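August, equipment notes, sorting cell – 14:00

Went through the Amelcombe budget line with Canan Kaplan. Present layout is two arms, steel tray in the middle, yellow bins either side. The question is whether next year's money goes on a second pair of arms or on better end effectors for the pair we have.

Quotes so far:
Dorell – gripper fingers, 6 sets, delivery 14 weeks
Vokent – wrist cameras, 2 units, price held for 40 days
Toprak – no reply yet, chase

Boards and wire harnesses are both on the parts list, so any new finger has to cope with rigid and floppy items. Canan wants the finger width fixed before we order. Agreed.

Wrist and overview views, black fingers fitted:
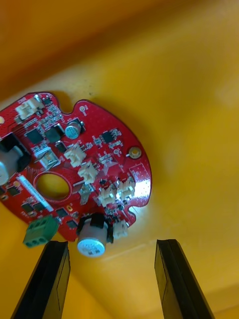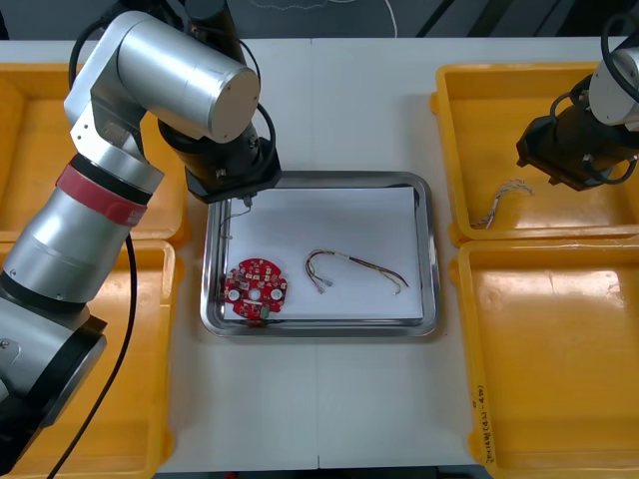
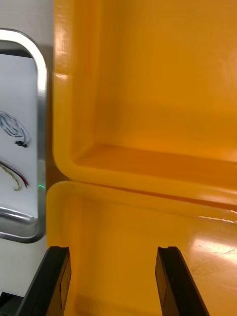 Spares are the weak point in the Dorell quote. Pads are listed separately and the unit price is missing, so the total is no use for comparison yet. Ask for a full breakdown, carriage included.

Bins: keep the current pattern. Changing them means redoing the place positions, and there is no hour allowance for that.

To do: Toprak again, finger width to Canan, check whether the Vokent price includes cables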